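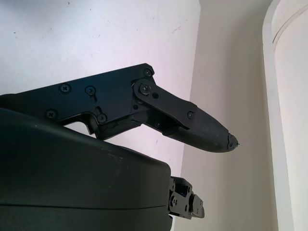

The pale walls, 21st April

Came in on a Saturday to sort out what we're doing with this room, and of course I spent the first hour just looking at the walls! Marjorie wants them darker (she brought in a Whitlock color card, all the grays). I like them pale. It's so much easier to work in here on a gloomy afternoon, and I'd be sad to lose that.

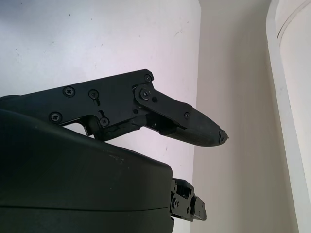

The pale walls, other view

Okay, so I'm voting for a fresh coat of the same, or as near as Stetora can mix it. Mervyn priced it up at $300 with the rollers, which seems fair to me. He says over 20 hours of drying between coats if we use the Orier primer – can that be right? Will check the can.

Still to do: ask Phyllis for the six dust sheets back, find the good masking tape, and settle on a date. July would suit me best, but Édgar is away for the first part of it and he's the only one of us who can cut in a straight edge. Marjorie, if you're reading this, your card is in my top drawer.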